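Chapter 5
What Happens to Old Electronics

Learning goals
By the end of this chapter you should be able to
explain why electronics are hard to recycle
name the main metals found in a circuit board and what they're used for
follow a discarded computer from the curb to the smelter
work out a simple recovery rate

Key terms: e-waste, feedstock, shredding, smelting, recovery rate, legacy material

Start with a drawer. Most homes have one. Old phone, two chargers that fit nothing, a calculator, maybe a camera with a dead battery. Small stuff. Now multiply by a town, then by a country, and add the big things: printers, televisions, office computers swapped out all at once when the lease is up.

That pile is e-waste. Anything with a plug or a battery that its owner is done with. Doesn't have to be broken. Plenty of it still works when it gets thrown out, and we come back to that in Chapter 6.

Why not just bury it? People did, for a long time. Two problems. First, some of what's inside is harmful. Lead in older solder, mercury in some older screens, flame retardants in the plastics. In a landfill these can get into soil and water. Second, some of what's inside is worth money, and digging it out of the ground the first time took a lot of energy. Burying it means digging again somewhere else.

5.1 What's in the board

A circuit board is a sandwich. Sheets of glass fiber held together with resin, thin copper in between and on top. The green you usually see is a coating called solder mask. It keeps solder where it belongs and protects the copper from air. Boards come in other colors too, green is only the most common.

Onto the board go the parts. Chips, capacitors, resistors, connectors. Each is its own small mix of materials. Copper carries current. Tin is in the solder. Gold goes on contacts since it doesn't tarnish, in a layer much thinner than a hair. Silver and palladium turn up in tiny amounts inside certain parts. Aluminum in heat sinks. Iron and steel in screws and brackets.

So one board can hold dozens of elements, most in very small amounts, all stuck to each other. Good for making a computer. Bad for taking one apart.
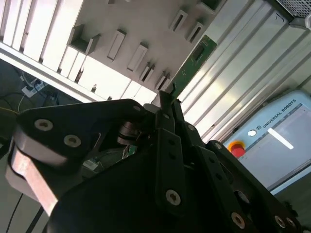 Green circuit boards, the most common kind.

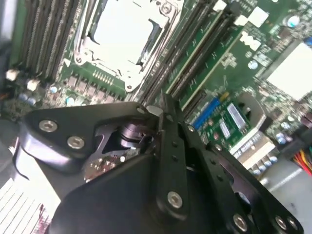

Nusrat Bangash would put it more strongly, and argues that the usual talk about gold gets the whole subject backward. Gold is why people care, she says, but copper and steel are most of the metal weight, and plastic is what piles up in the yard with no buyer. A class that only learns about the gold will wonder why recyclers go broke. Her advice is to ask of every material: who will buy it, and how clean does it have to be?

Keep that question handy. It comes back in every section.

5.2 From curb to smelter

The usual steps, in order. Not every plant does all of them.

Collection. Drop-off days, store take-back, mail-in boxes. Often the most expensive step, becuase the material is spread so thin.

Sorting. Batteries come out first. A crushed lithium battery can start a fire. Then screens, then anything that can be resold.

Dismantling. Cases off, boards out, cables cut. Still done by hand in many plants.

Shredding. What's left gets chopped into small pieces. Magnets pull the steel. Other machines separate aluminum and plastic.

Smelting. Boards and copper-rich scraps are melted in a furnace. Copper collects the precious metals, which are then seperated in later steps.

Each step loses a little. Dust, pieces in the wrong bin, metal trapped in slag.

5.3 Recovery rate

The recovery rate tells you how much of a material you got back out of what went in.

recovery rate = mass recovered ÷ mass in the feedstock × 100

Worked example. The Batholm plant takes in a load of mixed scrap containing 40 kg of copper. After smelting it has 17 kg.

17 ÷ 40 × 100 = 42.5 percent

Low. More than half the copper went somewhere else. Before reading on, look back at the list of steps and decide where you would check first.

Try it yourself. A second load at Batholm weighs 2424 kg and one quarter of that is steel. How much steel is there? If the magnets catch all but 5 kg of it, what is the recovery rate? Show your work, and round to one decimal place.

Next: 5.4, legacy materials, meaning things we no longer put in new products but still have to deal with in old ones.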